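Asking about faith at intake

I have worked as a medical social worker for 13 years, the last several of them at Barnow, which is a rehab and long-stay unit attached to a bigger hospital. Most of my caseload is people over 70 who came in after a fall or a stroke and are trying to get home. I want to write down some things about the spiritual history questions we ask at intake, because we changed them in December and I have opinions.

The old form had one line. It said "Religion" and had a blank after it. People wrote Catholic or none or left it empty. The chaplain got a printout and that was the end of it. I filled in that line hundreds of times and I can't remember it ever changing a care plan.

The new form has 3 questions. Is there a faith or practice that matters to you day to day? Is there anything about it we should know while you are here? Is there someone from that part of your life you would like us to be in touch with? They are adapted from a longer set that Sadia Lashari put together when she was running our in-service training. Hers had more follow-ups and I still carry the long version in my bag.

I was against the change at first. Our intake already runs long and I thought people would feel quizzed. The first week, I rushed them. I read them off the screen in the same voice I use for insurance and allergies, and I got the answers that voice deserves.

Sadia sat in on 2 of my intakes after that and told me to move the questions to the end and put the laptop down. It worked better. It also took longer, and I haven't found a way around that.
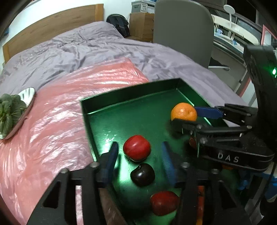

Apples and a plum on a green tray.

Food comes up more than I would have guessed. I ask about faith and people tell me about meals - what they don't eat, what days they fast, who used to cook. One man, 73, said he had no religion at all and then talked for a good while about what his family put on the table for the new year and how he hadn't done it since his wife died. Under the old form he was a "none." I wrote it up under the second question and the dietitian read it, which I know because she came and found me.

I have changed enough details there that he wouldn't be recognized. I do that with anyone I mention on this blog.

What we can do about food is limited. The kitchen can handle the common restrictions. It can't handle timing very well. If somebody breaks a fast after sunset, the tray has come and gone and the evening aide has to remember to hold something back. We have started writing it on the whiteboard by the nurses' station in plain words, with the time, and that has done more than the electronic flag ever did. The flag is in Trakport, our charting system, under a tab that most of the nurses have no reason to open.
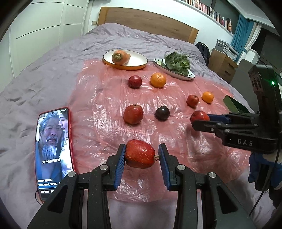

The third question is the one I would fight to keep. People are often cut off from a congregation without anyone deciding it. They stop driving, then they miss a few weeks, then they are embarrassed to call. When I ask if there is someone they'd like us to contact, a lot of them name a person right away. It might be a pastor but it is just as likely to be the woman who sat in the next pew. I call with permission and a signed release. So far every one of those calls has been a friendly one.

Home discharge goes better when there is somebody like that involved, at least in my experience. I don't have numbers. I asked if we could track it and was told to put in a request, and I have.

There are problems. I'll list the ones I run into most.

Staff comfort. Some of my coworkers don't want to ask these questions and I understand why. A few are religious themselves and worry about seeming to push. Others aren't and worry about saying something ignorant. Sadia's answer was that you can say "I don't know much about that, can you tell me what it means for your day?" I use that sentence most weeks.

Bad history. Some patients were hurt by a church or a family that used religion against them. The questions can land badly. I now start by saying they can skip any of it, and I say it before the first question so it doesn't sound like a reaction to their face.

Interpreters. The word "practice" doesn't carry over well. We had an interpreter on the phone line render it as medical practice, and the patient gave us the name of her doctor's office. Now I brief the interpreter for a minute before we start.

Documentation. I was taught to chart what affects care and leave out the rest. With this subject the line is harder to find. If a woman tells me she is angry at God, I don't think that belongs in a chart that the billing department can open. I write "spiritual distress, patient open to chaplain visit" if she is, and leave it there.

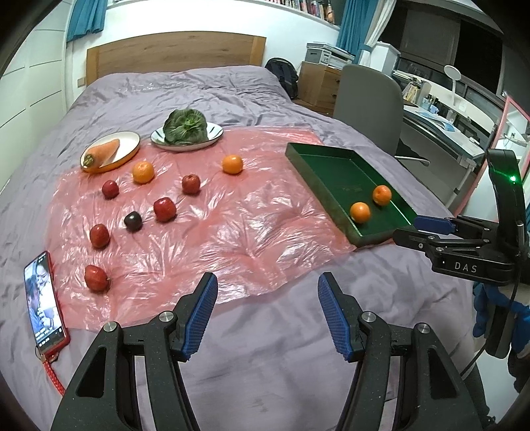 Reading and training

The in-service is being run again, this time at the Hillalach building, on a Monday. It is open to nurses and aides as well as social work. I would like to see more aides there. They are in the room at night when people say these things, and they were never asked what they hear.

If you can't get to a training, the thing I would read is the Pietrzak handout, which our chaplain keeps copies of. It is short and has sample wording for each question. I disagree with the section on prayer. It says to politely decline if a patient asks you to pray with them. I have sat quietly while someone prayed, with my head down, and I don't think I crossed a line by doing it. My supervisor knows and is fine with it. Other supervisors wouldn't be, so ask yours.

I'm still working on how to bring this up with patients who have dementia. The three questions are too abstract for many of them. I have had some luck with hymns and with asking what Sundays or Fridays were like when they were kids. If you work in memory care and have wording that works, leave it in the comments and I'll try it.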